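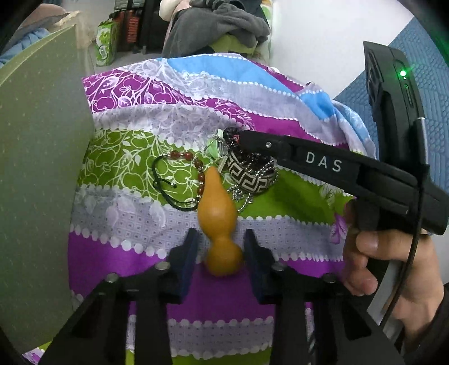 Lwazi Kekana wrote in to ask whether a gourd can sit in the same box as beads and chains, and yes, mine does! I just wrap it in a sock first so the shiny part doesn't get scratched. Keep your questions coming, I love them.

**Do I need a table to sort my trinkets?**
Nope. I do all of mine on the bed, on top of the quilt. Small round things sink into the folds and stay put (on my desk they roll straight under the radiator).

**How do you stop ball chains from tangling?**
Close the clasp, lay the chain flat in its own little bag, and press the air out. Tassels get a bag too, or they come out looking like they've been slept on.

**My beaded bracelet has gone slack. Is it done for?**
Probably not! Restring it on fresh cord. I cut 12 inches, which leaves plenty for the knot.

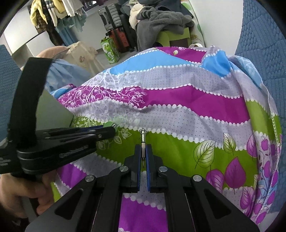
**TOOLS & TINY SCREWS**

**Which screwdriver should I buy?**
A small precision one with a swivel cap. You rest a fingertip on the cap and turn the handle below it, so the tip stays in the slot. I own two and can usually find one.

**Can I use it on a watch strap?**
Sure, if the links have screws. Go slow, and work over fabric so anything you drop doesn't bounce.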